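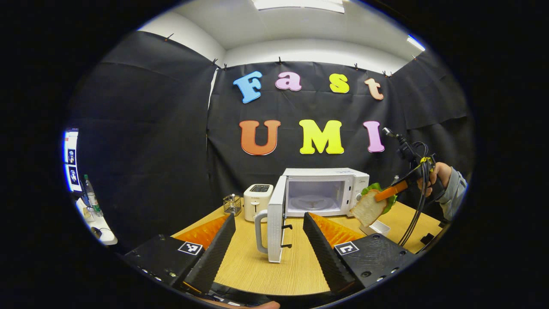 Lullemau College of Home and Community Services
Household Practice I: Handout 4
Small Appliances on the Open Table: Microwave, Toaster and the Cold Sandwich
Issued October 4, 2024

1. Purpose of the handout

This handout supports the fourth practical session of Household Practice I. It covers the arrangement of small appliances on a work table, the care of a microwave oven before and after use, the toasting of bread, and the assembly of a plain sandwich. Students are expected to have read sections 1 to 5 before entering the teaching kitchen. Section 7 sets out the written work.

The session is worth 17 marks toward the practical component. Students who miss it may attend the repeat session in the Wubshet Building, subject to space, and should register at the program office.

2. Terms used

Cavity: the inside of the microwave oven, where food is heated.

Turntable: the round glass plate on the cavity floor. It sits on a roller ring or a central drive, depending on the model.

Latches: the small hooks on the inner edge of the door which engage with the body of the oven when the door is closed.

Slot: the opening in the top of a toaster into which bread is lowered.

Holding basket: any open basket kept on the table for small items. Wire mesh is preferred in this course, as crumbs fall through it and it can be washed in the sink.

3. Arranging the table

A work table differs from a fitted counter in that it can be approached from more than one side. Appliances therefore need to be placed with some thought for who will be standing where.

3.1 The microwave oven is placed first, being the largest item. Its door must be able to open fully without striking another appliance. Most household models are hinged on the left and swing out toward the user, and the space in front of the hinge side should be left clear for the full travel of the door.

3.2 The toaster stands beside the microwave, with a hand's width between the two at minimum. The top of the toaster is never covered. It is not to be used beneath a shelf or a hanging cloth.

3.3 The holding basket goes at the outer end of the row. It should not be placed on top of either appliance.

3.4 Cords run behind the appliances and do not hang over the front of the table. Where two appliances share an outlet, the student confirms with the instructor that the circuit is suitable before switching on.

3.5 Bread, greens and other cold items are brought to the table only after the appliances are in position and the surface has been wiped. An unfinished or oiled wooden top should be wiped with a well-wrung cloth and dried at once. Standing water will raise the grain of pale timber and leave a grey mark.

4. The microwave oven

4.1 Before use. Open the door fully and look into the cavity. Check that the turntable is seated and turns freely by hand. Look over the door frame and latches for dried food, which can keep the door from closing flush. Any oven with a bent door, a cracked window or a loose latch is taken out of service and reported.

4.2 During use. Food is placed toward the outer part of the turntable in a shallow dish, loosely covered. Metal dishes, foil and wire baskets stay out of the cavity. Bread heated in a microwave becomes soft and then tough as it cools, and for this reason the toaster is used for all bread in this session.

4.3 After use. Spills are wiped while still soft. The turntable is lifted out with both hands, washed in warm water with a mild detergent, and dried before it is put back. A hot turntable is never put into cold water. The door frame, handle and control panel are wiped last, with a cloth that is barely damp.

4.4 Odour. If the cavity smells of a previous dish, heat a bowl of water with a few slices of lemon until it steams, leave the door closed for five minutes, then wipe. Place a wooden spoon in the bowl to reduce the risk of the water boiling over suddenly.

5. The toaster

Slices should drop into the slot without being forced. Thick or uneven slices are trimmed or set aside for another use. The browning control is set low for the first round, and the colour checked before a second.

A jammed slice is removed only when the toaster has been switched off, unplugged and allowed to cool. Wooden tongs may be used. Knives and forks may not.

The crumb tray is emptied at the end of every session. Students sharing a bench should agree at the start who will do this.

6. The cold sandwich

The sandwich used for assessment is deliberately plain: white bread, lettuce and a spread. The following order is used.

Wash the lettuce in cold water and separate the leaves.
Dry the leaves thoroughly. Wet lettuce is the usual reason for a soggy slice.
Lay out two slices side by side on a clean board.
Spread each slice to the edge.
Place the lettuce on one slice, folding larger leaves so that only a little green shows past the crust.
Close the sandwich, press lightly with a flat palm and cut once.

Bread should be lifted by the crust. A soft white slice marks easily when it is pinched in the middle, and torn slices lose a mark. Where toast is used, let it stand upright for one minute so that steam can escape before the lettuce is added.

7. Written work

Submit a single page, typed, covering both of the following.

(a) Draw a plan of your bench showing the position of the microwave, toaster and holding basket. Mark the travel of the microwave door with a dotted arc.

(b) Describe the state in which you found the microwave and the state in which you left it. Use the terms in section 2.

Completed pages go in the Household Practice box outside Room 109. Late work is accepted for one week with the usual deduction.

8. Further reading

Drerine Kitchen Notes, Part 2, "Tables and Counters", held at the library desk.
Istasow Course Reader, page 52 onward, on the cleaning of glass and enamel.

Faults in teaching kitchen equipment are reported to extension 1827. Please give the bench number and the appliance.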